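Home Guides Renting Checklists Contact
4 min read

Move-out inspection: what I check, and what I think about it

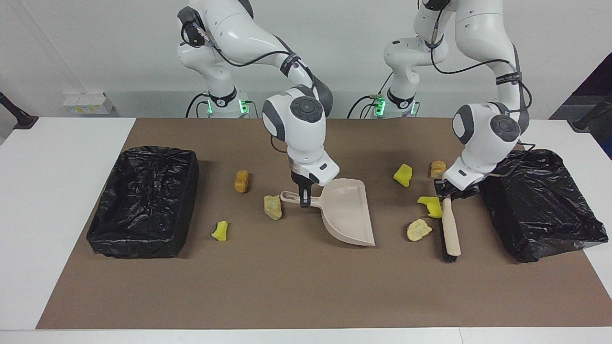

I manage the flats at Tulside, and every August most of the leases end at once. The list is the one I carry up the stairs. The comments are mine, and the owners have asked me to keep them civil.

KITCHEN

[ ] Oven, inside. Bring a flashlight. "I never used it" is a popular defense and the cheese disagrees.

[ ] Extractor filter. Should come out with one hand. If it needs two, charge for cleaning.

[ ] Under the sink. Feel the trap and the back wall for damp. Brândușa Cozma in 4 kept a folded towel under there for a whole lease and thought of it as plumbing.

[ ] Fridge off, door propped open. People remember one or the other.

[ ] Crumbs behind the toaster spot. Minor. I note it and move on with my life.

BATHROOM

[ ] Fan runs, and holds a square of toilet paper against the grille. If the paper drops, clean the cover and try again before calling Vaněk, who bills 90 for the visit whether or not he brings a ladder.

[ ] Sealant along the tub. Black spots that wipe off are dirt. Black spots that don't are a discussion.

[ ] Toilet rocks? Sit on it. Yes, every time.

SAFETY

[ ] Smoke alarm: press the button and wait for the noise. An alarm in a drawer is a fail, even a working alarm in a very nice drawer.

[ ] Carbon monoxide alarm: same, plus the replace-by date on the back.

[ ] Window limiters on the upper floors. Two were missing last year. One had become a coat hook.

[ ] Breaker panel door closes and the labels match. Ours say "Misc" three times — I am working on it.

[ ] Outlets: no cracks, no scorch marks, no paint in the holes.

WALLS AND FLOORS

[ ] Nail holes. Small ones are normal wear. Holes filled with toothpaste are also small, but I can smell them.

[ ] Scratches by the front door. Compare with the move-in photos before anyone raises their voice.

KEYS AND METERS

[ ] All keys back, mailbox included. A full lock change through Cudach was 153 last time, and it comes out of the deposit.

[ ] Meter reading written down with both people present. Ovidiu Pană and I once had two different numbers for the same meter. His was better. Mine was the serial number.

[ ] Forwarding address, legible.

Signed by tenant: ________ Signed by me: ________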